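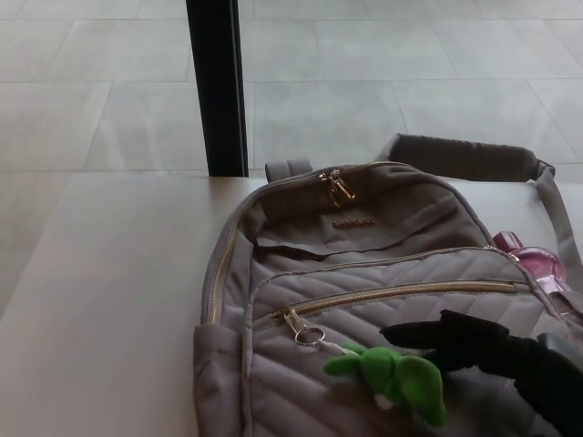 A gray quilted backpack with a gold-toned zipper

About Us

Hoxha Evening School of Sewing and Repair

Print this page | E-mail to a friend

Our school is in Ustthorpe, on Undgate, two floors over the bakery. We teach adults to sew, to mend and to alter clothes and bags. The school opened with one room and six machines that were bought used. Today we have four rooms, and 23 courses are in the program for this year.

Most of our students come after work. Some never held a needle before, others learned as children and forgot. Both are welcome in the first course, which goes for ten weeks and finishes with a lined skirt or a simple bag. After it you can choose between dressmaking, curtains and repair. The repair course is the one we are known for. In it you learn to change a zipper, to sew a torn strap back, and to darn wool in the old way.

In the last year 774 students were registered with us, and 300 of them took a second course. We are glad for this number – it was much smaller when we began.

We also keep a small library of paper patterns, 1,055 at the moment. Students may borrow two at a time. Please return them folded.

A second location in Ludlow will open in July, with day classes only.

Office hours are Monday to Friday, from 3 to 8 in the evening. Please ring the lower bell.

Page updated 14 June 2018

Shares: 12 | Comments: 0

Related
Course calendar and prices
What to bring to the first lesson
Borrowing from the pattern library
How to find us on Undgate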